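Bathroom Fixtures Room, Wekby Building

Gallery — 2 pictures

The fixtures room is on the ground floor of the Wekby building, past the stairwell and through the second door on the left. We use it to practice everyday bathroom jobs: lifting and lowering lids, wiping down seats, changing paper, and checking that everything is back where it should be at the end of a session. Marta Symonenko set the room up in September and keeps the list of what comes in and what goes out. It used to be storage for Rahimi, the tile supplier upstairs, and the shelving brackets were left in the hall closet in case they want them back.

The room is open to course groups in the morning and to staff after 4. Please sign the sheet by the door.
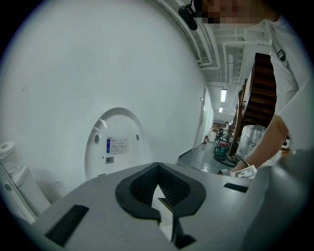

Cleaning around labels takes more care than the rest of the job. Spray goes on the cloth first and never straight onto a panel. The one in this picture has its printed label and a small square code sticker under it, and both need to stay readable for the parts order. Wipe up to the edge of the sticker and stop there. The wall outlet low down gets a dry cloth only. Yiğit Toprak wrote the cleaning card for this corner, and a copy is in the blue folder in room 55.

Cloths are sorted by use and washed separately. If the bin is full, take the bag down to the laundry and put a new one in. Pejman Khosravi has the key to the supply closet — ask him before opening a new case of anything.

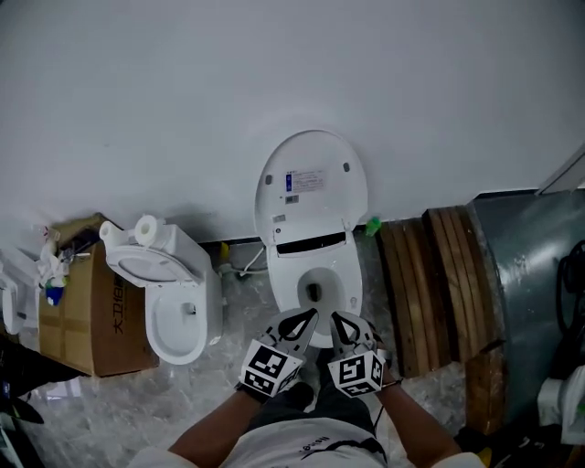
Lids are the first thing new groups work on, and most of them get through it in one morning. The smart toilet and the conventional one next to it are both open here, with the smart toilet's lid upright against the wall. Close both before you leave. Spare rolls can stay on top of the tank, where there are two now, and anything left on the floor should be picked up before mopping. Emiliano Zúñiga does the mopping at 6, so have the door propped open by then.

For bookings or a replacement cleaning card, call the Wekby front desk and ask for extension 1703. Hedvika Tóth handles the calendar.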